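Robotics in Practice – Course Handout 4
Visit to the Farquharson Laboratory: Picking Mixed Objects from a Bin 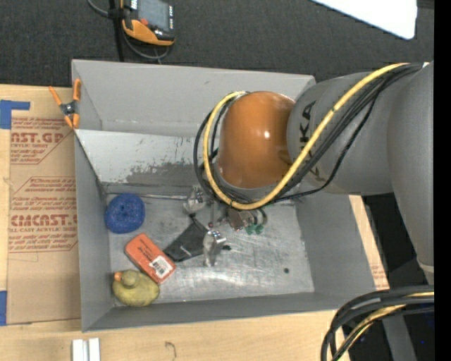
Figure 1. The arm over the gray bin, with the toy duck, the red-orange box and other test objects at the left of the floor.

Course leader: Geum-ok Wi
Demonstration: Seung-woo Ki and Jovita Carrillo
Notes prepared by Ama Amoah

These notes accompany the April visit and should be read before the written report is begun. Students who attended the Sunday open day at Pundlow saw a shorter form of the same demonstration and may use their own notes from that occasion as well.

1. Purpose of the visit

The course has so far treated picking as a problem of geometry: the position of the object is known, the arm is told where to go, and the gripper closes. The visit introduced the case in which objects of different kinds share one container and their positions are not fixed in advance. The laboratory refers to its work on this problem as the Kuron project.

2. The task

The arm is asked to remove objects from the bin, one at a time, and to place each in a tray. No order is given. The system chooses its next object from the camera view, plans an approach that clears the walls, and attempts a grasp. If the grasp fails, the arm withdraws and a new view is taken.

Mr. Ki drew attention to the walls of the bin. They are tall in relation to the objects, and an object lying in a corner can be reached only from a narrow range of angles. The duck in Figure 1 lies in such a corner, against or very close to the box. A gripper that comes straight down on one may disturb the other.

3. Surfaces and shapes

Ms. Carrillo discussed the choice of test objects. The following points were made:

Flat items, such as the black pouch-like object, offer little height for the fingers to close on.
Shiny metal items return bright reflections, which can leave gaps in a depth image.
The floor of the bin is itself metallic and scratched, and it shows cloudy reflections of its own. The system must learn to treat these as background.
Box-shaped items with printed faces are often the easiest to locate, although a tilted box still requires the wrist to turn before the grasp.

4. Cables and clearance

A question was asked about the cables that run along the arm. The reply was that cable routing is part of the design of the task. A loop must be long enough to allow the wrist to turn and short enough to stay clear of the rim. Students should study the yellow and black cables in Figure 1 and consider which motions would bring them closest to the bin. The spring clamp on the rim at the upper left should be included in any sketch of the workspace as an obstacle.

5. Results presented

The group reported 1,805 recorded grasp attempts to date. Failed attempts are kept together with successful ones and are used in training. A target of 100 attempts without human help was described as the next stage. Kalevi Ahonen, who visited from Flavunstead, observed that a count of attempts says little unless the mix of objects is also stated – a point that students are expected to take up in their reports.

6. Report

Each student will submit a report of no more than 3 pages, covering:

(a) a labeled sketch of the workspace, with the limits on approach marked;
(b) a proposed order for removing the objects at the left of the bin, with reasons;
(c) one change to the gripper or to the bin, and its likely effect on the task.

Reports are to be handed to Ms. Amoah at the start of the next class. Students who missed the visit should arrange to see the recorded demonstration before writing part (b).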